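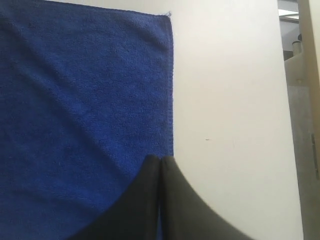
## What does a two-arm towel-folding cell include?

Two arms, two two-finger grippers, a camera on each wrist, and a plain white table. Skedus quotes the table separately. Ask for it as its own line.
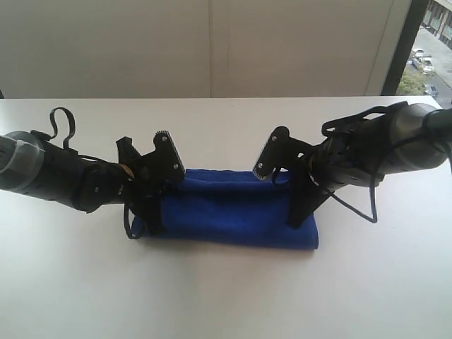 Cabling is also separate. Order spare wrist cables with the arms, as Carrasco ships them from a different warehouse and the second order costs full freight.

## How many towels should we budget for?

We bought 80 for the first budget period, all one color and one size. Mixed lots make results hard to compare.

## How much table do we need?

Enough for the towel laid out flat, plus reach for both arms at its ends. Measure the towel open.
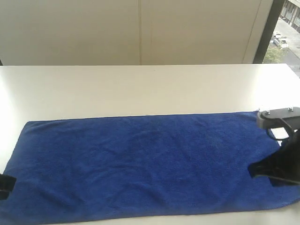 Leave room behind the table for one person to get at the mounting bolts. The Grustideck frame needs rear access for leveling.

## Can we start with one arm and add the other later?

Yes, but the Ato controller license is sold in blocks of 2. You pay for both on day one.

## How many hours of operator time should go in the plan?

Our plan had 223 for setup and the first task. Put maintenance on a different line.

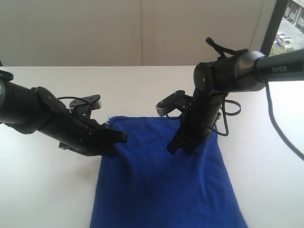
## Who approves changes to the parts list?

Kanyarat Panyasiri. Send the quote, the part number and the cost code together. Requests without a cost code go back to the sender.

Prices last checked Saturday, October 15, 2022.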